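Getting a steady picture on a bedroom TV: coax and antenna tips

Most breakup on a second television comes from the cable run and the fittings on it. Check those before buying a bigger antenna or an amplifier. The steps apply to over-the-air reception through ordinary RG6 coax.

Look at the tuner's own readings first. On the Kota sets they are under Settings, Channels, Signal. Write down strength, quality and uncorrected errors for your weakest channel. Strength alone tells you little; a channel can show full strength and still freeze if quality is low. 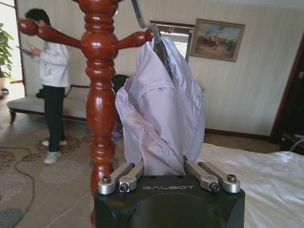 Pale lavender shirt, thin fabric, creased.

Fittings

Use compression connectors. Screw-on and crimp types loosen and let in moisture. Strip the cable so that the center conductor extends slightly past the rim of the connector, and fold the braid back evenly. One strand of braid touching the center conductor will kill the channel or take out part of the band.

Tighten by hand, then a small fraction of a turn with a 7/16 wrench. Wall plates are easily cracked at the back, where the damage doesn't show.

Splitters

A two-way splitter costs each leg 3.5 dB or a little more. A four-way costs each leg 7 dB or more. If a four-way is feeding two sets, replace it with a two-way. Until you do, put 75-ohm terminators on the open ports. I use the Zakley splitter with the flat ground lug, mainly because it mounts flush to a joist.

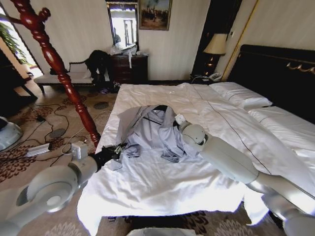
Santeri Niskanen

Length of run

RG6 loses close to 6 dB per 100 feet at the top of the UHF band. My bedroom run is 40 feet, so the loss is small and no amplifier is called for. Quality on the weakest channel was still only 40 percent, and the error counter stood at 1,938 after one evening. The cause was an old push-on jumper behind the dresser. With a screw-on RG6 jumper in its place the counter showed 2 the next evening.

Avoid tight bends. Keep the radius above three inches and don't staple through the jacket. Where coax has to pass a power cable, cross it at a right angle.

Amplifiers

A preamp belongs at the antenna, ahead of the long run. A Feteo unit placed behind the TV will amplify the noise along with the signal. If you live close to the towers, leave it out altogether, as overload looks the same on screen as a weak signal.

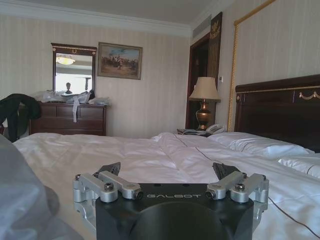 White duvet and pillows, soft daylight.

Rescanning

Stations change frequency from time to time and the set won't always pick this up. If one channel disappears and the others are fine, rescan before touching the cable. On older Sosa tuners a plain rescan keeps the stale entries. Disconnect the antenna, run a scan so the list comes up blank, reconnect and scan again.

I rescan in October, when the leaves are coming down, and check the outdoor connectors for corrosion on the same trip up the ladder. Green deposits on the center conductor mean cutting back to clean copper and fitting a new end.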